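Why are demonstrations balanced by operator when comparing two training sets?

Posted by Stidanik, 28 May 2022

Our department is reviewing a study in which a manipulation policy was trained on 396 demonstrations and compared with one trained on 1000. The smaller set was balanced by operator and performed better on cable handling. We wish to know whether the method or the balance explains the result. The view from the wrist during collection is shown for reference. 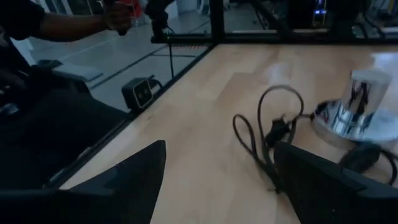
Wrist view, with coiled cable and silver hat on the table.

Bauerfeind
Operators differ in approach angle and in how long they pause before closing the fingers. If one person supplies most of the data, the policy learns that person's habits – including the poor ones. The study should report a third condition: 396 demonstrations drawn at random from the larger set. Without it, the two explanations cannot be separated.

Zivel
More data is always better. I would repeat the test.

Urkix
I agree with the first reply and would add the station as a factor. Where several stations share one room, the background differs from one to the next, and a wrist camera records a good deal of it.

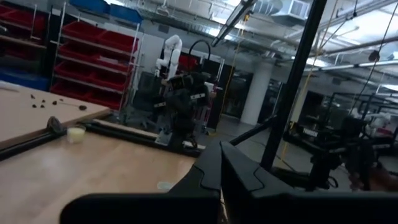

Wrist view toward neighboring stations and storage shelving.

We recommend 30 trials per condition at each station, or 60 if success rates are close. Results should be listed by station before they are pooled.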